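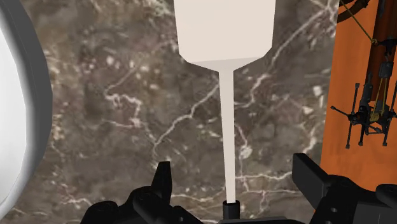

Wednesday, after training

Got the Hovden boots back on the test rig this morning and ran the stud wear again, 800 cycles on the wet turf tray. The left heel stud still loosens before the right one, which is driving me a bit mad! Swapped in the Delić inserts at lunch (the softer ones, not the batch we sent to Clalungate) and got to 3,720 before anything moved. Much happier with that.

Two of the under-16s tried the new pair and both moaned about the toe box, so I'll stretch it a touch. Torque wrench is reading high again. Need more thread lock, and whoever has the size 7 last, please put it back.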